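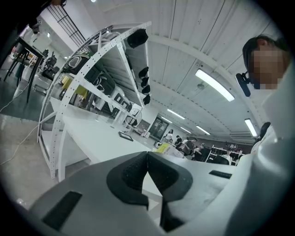

Can a four-year-old use the Pastness kit without making a giant mess?
Four-year-olds do really well with it! The paint sticks are solid (think fat lip balm, with a twist-up bottom), so there's no water cup to tip over and no brushes to rinse. You'll want a grown-up for the cutting and the first few folds, and after that most little ones are off and running.

Pastness Paper Keepsake Kit — Fall Leaves and Critters
Item 743
By Gruser Craft Supply
Ages 4 and up, with a grown-up helping
New for October 2019

Oh, we have been waiting to put this one up! Pastness is our kit line for making little paper keepsakes with kids, the kind that end up on grandma's fridge for years and years. The first set was all spring flowers, and so many of you wrote in asking for a fall one that we started cutting samples the minute the flowers were done.

The fall set makes owls, hedgehogs, acorns with little hats, and a whole heap of leaves. You can string them into a garland, glue them on cards, or tuck them into a napkin ring for the Thanksgiving table (our favorite). Every critter has a pocket in the back, just big enough for a folded note or a school photo. Kids love the pocket. They will put things in it you did not plan on, like raisins.

What's in the box

100 sheets of heavy craft paper, 6 by 6 inches, in pumpkin, rust, gold, moss, cream and a very pretty plum
215 punched shapes, ready to pop out (eyes, beaks, wings, acorn caps, leaf veins)
Eight twist-up paint sticks
Two glue pens with a wide tip
One roll of cotton string
One bone folder, kid size
Tracing cards for every critter
A picture guide, spiral bound so it stays open on the table

You'll need your own scissors. We tried putting a pair in the box, and the ones that fit were too flimsy to cut the heavy paper, so we left them out and added more gold sheets.

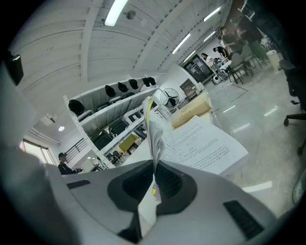
The paper itself comes from the Risetti mill, same as our card packs. It has a bit of tooth to it, so the paint sticks grab on and don't slide around, and it folds without that ugly white crack along the edge. If you've ever tried to fold cheap construction paper into a hedgehog you know what we mean! Both sides are colored all the way through, so a torn edge looks nice too. Torn-edge leaves are some of the prettiest ones, and toddlers who can't manage scissors yet can rip away happily.

How it goes together

Start with a leaf. Pick a tracing card, trace it, cut it, fold it down the middle with the bone folder, then open it back up and color right over the fold. The ridge picks up extra color and you get a nice vein without drawing one.

For the owl, fold the two top corners down to the middle, flip the sheet over, and glue the pocket piece along three sides only. Leave the top open! Press and hold while you sing one round of the ABCs. Then add the eyes, beak and wings however you like. Sleepy owls, grumpy owls, an owl with five eyes — they all work.

The hedgehog is the trickiest one. The spines are a strip of paper snipped along one edge and rolled around a pencil, and small hands can get tired of all that snipping. Cut half of it ahead of time if you're doing this with a group.

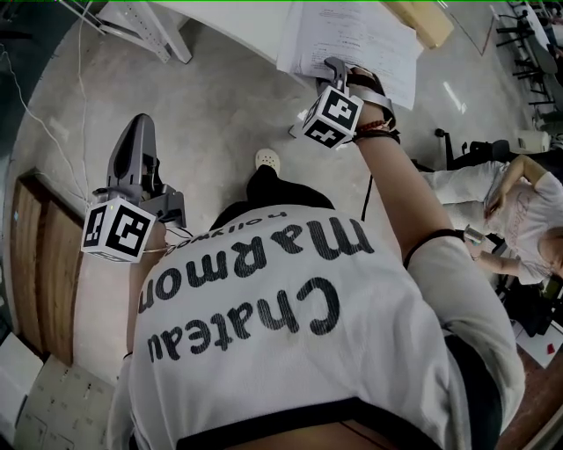 Glue pens dry clear in a few minutes on flat pieces. Give the hedgehog spines longer, overnight if you can stand it. Cap the pens tip down and they'll last through the whole box. If a tip does clog, run it under warm water and wipe it on a rag.

Paint sticks wash off skin with soap. They come out of most cotton shirts in a regular wash, but we've had bad luck with the plum on light-colored felt and wool, so keep the good sweaters in the other room.

Sizes and refills

Finished owl: 4 inches tall
Finished hedgehog: 3 inches long
Leaves: from 2 to 5 inches
Garland string: 20 feet

Refill paper is item 421 and comes in the same fall colors, or you can mix in sheets from the spring kit, which look surprisingly good on the acorns. Paint stick refills come in a set of four: rust, gold, moss and plum. We don't have single colors yet. We're working on it!

Classroom packs

The classroom pack has everything above for a bigger group, with the shapes already sorted into envelopes so you can hand one to each child. We tried it out in September at the Villalobos Library craft hour, and the acorns were the big hit by a mile. One little girl made a whole acorn family and gave them all bedtimes.

Please order classroom packs two weeks ahead, as we fill the envelopes by hand.

Shipping

Kits ship flat in a stiff mailer. If any corners come bent, send us a note through the contact page with your order number and we'll mail out new sheets.

More in this line: Pastness Spring Flowers, Pastness Blank Card Pack, Kid-Size Bone Folder (single)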